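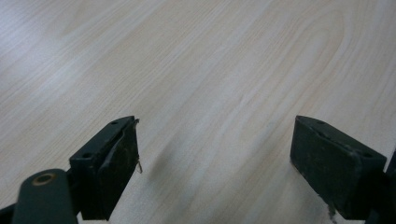

Ticket: Pad wear on handheld gripper, is it past the limit?
Opened by: Pramila Mittal
Status: Open, waiting on pads
Tool: Brutham handheld, wide-jaw version

Hi all! I was going through the pre-session check in the Brutham handbook and got stuck on step 2, which says to reject a tool with "significant pad damage." Significant to whom? I've asked three people and got three answers, so I'm opening a ticket and I'll log what I do as I go. Sorry in advance, I type a lot.

The rule as written (section 4, it's short):
- Pads flat on the finger, no lifted edges.
- No loose material that can enter the camera view during a grasp.
- Inspect every 200 episodes. Replace at 1000 no matter how they look.

The tool I'm asking about is nowhere near 1000 on the log sheet, so somebody could reasonably say it's fine. I don't think it is. Looking down through the tool camera with the jaws wide open and nothing between them, I get this:

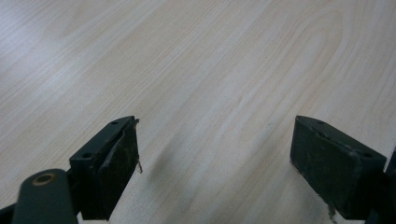
Mellico Handheld Collection, Inskip site

The left pad is coming up along its top edge near the corner, and there's a thin tan strand hanging off the side of it. The strand is what bugs me most. It's right in the gap between the fingers, so every episode gets a little wisp of something next to whatever we're picking up. The right one looks better to me, flatter anyway, but it has a frayed tuft down at the bottom. Both are dusty, and I don't care much about the dust – that's a wipe.

So by my reading it breaks the first bullet on one side and the second bullet on both. I'd call that a reject, but I wanted to do the rest of the check properly before I take a tool away from people who are using it.

Log

1. Jaws fully open over the bare table. I do this one first now because you can see both pads at once and the table is pale, so stray fibers show up nicely. If your table is cluttered, clear it. It takes no time and you'll thank yourself.

2. Shadow check. There's a soft gray smudge on the table between the fingers, and I did wonder for a minute if it was dirt on the lens. I'm calling it a shadow. The handbook doesn't mention shadows at all and I think it should, since a new person could easily spend an hour cleaning a perfectly good lens (ask me how I know).

3. Mounting holes. Two on the top face of each finger in my view. The handbook wants a note if any of them look chewed up. I didn't see anything worth noting, but I'd like someone who has had these apart to confirm what the screws should look like from the camera side.

4. Pivot. I can see the brass-colored ring on the left linkage arm. I've put "visible, not tested" on the sheet, because a look isn't a play test and I don't want my initials next to something I haven't done.

5. Loose material, second look. Same pose again, taking my time over the pad edges:
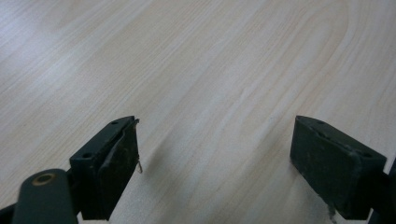

6. Result of the second look. The left top edge is ragged and lifted, same as I had it before, and the fiber is still in view. On the right I'd missed that the edges look a bit raised too, along the top and the outer side. Good argument for looking twice! I've changed my note on the right pad from "ok" to "watch."

7. What I did NOT do: trim the fiber. I know some of us keep scissors at the station, and I get it, it's quick. But if you snip it, the tool passes the check and the edge is still lifting underneath, and the next person has no idea. I'd love for us to write down that trimming doesn't count as a repair.

8. Parts. I've asked Clorkico for replacement pads. Their sheet says to sand off old adhesive with 200 grit and wipe down with 70 percent isopropyl before sticking the new one. Could someone tell me if we're happy with sanding on these fingers? Our handbook only says "clean."

One more thing while I'm here. The check is written as if there's one tool, and on the two-handed tasks there's one in each hand. One sheet, one signature, two tools. I'd like a sheet per tool, left and right, signed before anything goes on the table. Two-handed work at the table with the clear box, for anyone who hasn't been on it:

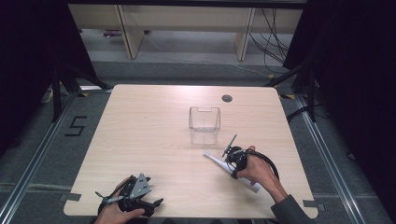
Angus Wihongi: Agree on a sheet per tool, please go ahead and draft it. I'd reject on any lifted edge, whatever the episode count says, and I'd take the word "significant" out altogether. On the sanding, hold off until I've looked at the finger material. Trimming has come up before and I thought we'd already banned it, but I can't find it written anywhere, so put it in section 4.

Pramila: Will do! Draft is going in the shared folder this afternoon. I've tagged the tool "hold, pads" and I'm leaving the ticket open until the new ones are on and I've run the check again.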